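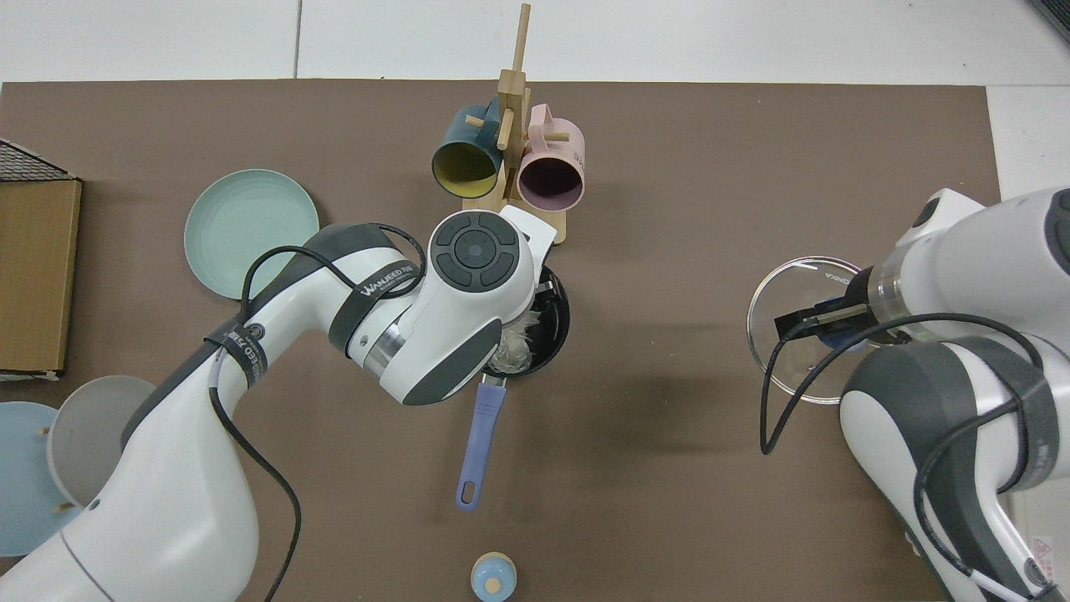
Bread stays pale on top in small oven

Posted by Benedicta Ofori, November 14, 2024
Print this page | E-mail this thread

Hello all. I moved to a small apartment in January and since then I bake only in a countertop oven. My problem is the color. The loaf is cooked inside, the bottom is brown, but the top stays pale like raw dough. I use 600 grams of flour, the same as I used in the big oven, and I bake for 39 minutes. Should I bake longer, or is the recipe too large for such an oven? My English is not perfect, so please ask if something is not clear.

girovby_kitchen wrote:
Too large. I would cut the flour by half before changing anything else. In a small oven a big loaf stands very near the top element and the air can't move around it.

Famelard wrote:
I don't agree with this. If the loaf was near the top element, the top would be dark, and she says it is pale. I think only the lower element is working. Benedicta, do you have a setting where both are on? On many small ovens the "bake" position uses just the bottom one after the preheat.

Benedicta Ofori wrote:
Thank you both. The knob has three positions, and the manual which came with it is in a language I don't read. I will look inside tonight when it is on and see which element becomes red.

Ikura wrote:
Also check your rack. I had mine on the lowest level for a year, as I always did at my mother's house, and my rolls were exactly as you describe.

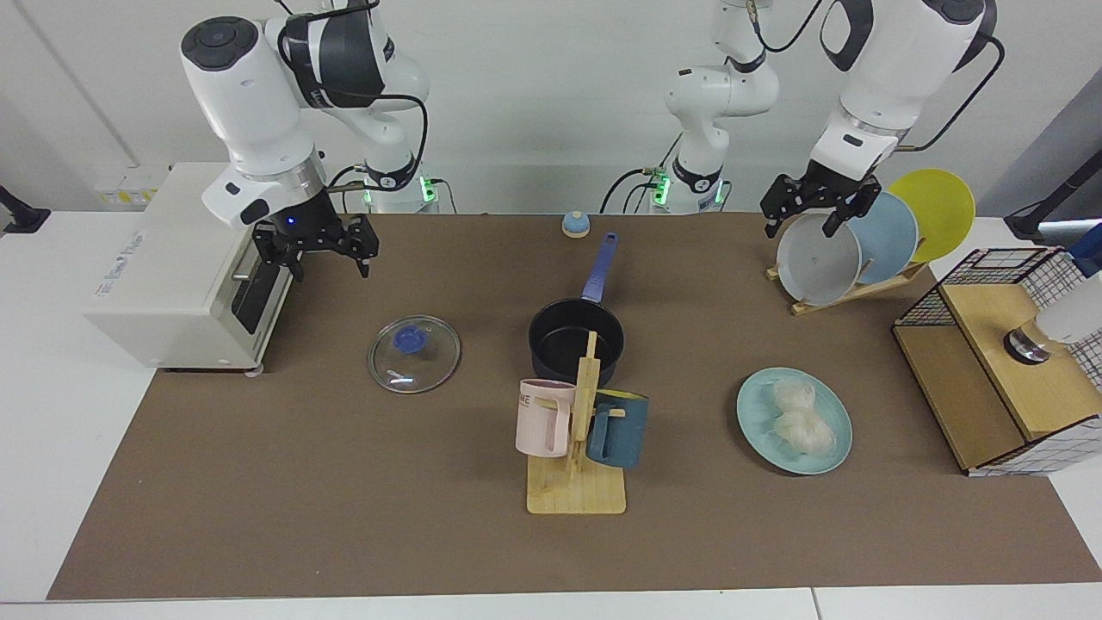
Moving it up one level gave me a good crust, but then the bottom was a little soft, so I now take the bread out of the pan for the last minutes and put it directly on the rack.

girovby_kitchen wrote:
And she can only move it up if the loaf is small enough. So we are again at the size.

Famelard wrote:
We are again at the size because you brought us there. Let her look at the element first, please.

Aliyu wrote:
Do you have an oven thermometer? I bought one and learned that my dial was 17 degrees wrong, on the cold side. I would not trust the numbers on the knob for bread. For toast it makes no difference.

Benedicta Ofori wrote:
So, I looked. On the position I always used, only the bottom one is red. On the third position both are red. Famelard was right about this. I baked again with both, same recipe, and the top was brown after half of the time, and then it was too brown. I covered it with foil but the foil touched the crust and some of it came off together. The taste was good anyway.

Famelard wrote:
Good. Start with only the bottom element and change to both at the end. You won't need foil.

girovby_kitchen wrote:
Or make a smaller loaf, and you won't need to stand beside the oven and turn a knob. I say it one last time.

Ikura wrote:
I would do both things. Is your dough very wet, Benedicta? A wet dough takes longer to color, in my experience.

Benedicta Ofori wrote:
It is quite wet, yes. I will write down the amount of water next time, because until now I poured it from a cup by eye. I have a thermometer for meat, but I suppose it is not the same thing?

Aliyu wrote:
Not the same. You want the kind that hangs on the rack. The meat one is still useful for checking the middle of the loaf.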